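Speaker notes: Planning for two arms, one table
Niilo Turunen, Feneo

Slide 1. Say who I am. Mersha is our planner, Wustura is the layer that runs its plans on the arms. Keep this short.

Slide 2. The old planner treated each arm as alone and locked the whole table when either one moved. Show the timing chart. Pause for it.

Slide 3. Shared space is now split into cells. An arm books cells ahead and frees them as it leaves. Replanning runs at 60 hertz.

Slide 4. Test set: 683 tasks with bottles, boxes and bins. First run in August, 233 failures. Most were late cell releases.
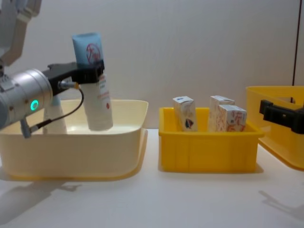
A held object changes the shape of the arm, so Mersha adds it to the collision model once the grip is confirmed. Same for a bin held by the rim. Mention the bug where we forgot to remove it after release.

Slide 5. Questions. Leave 4 minutes.

Comments
pekka_r: Does a booking expire if an arm stops?
Moss: Slides for the timing chart, please.

Related
Uvivetti: grasp checks without force sensors
Logging in Wustura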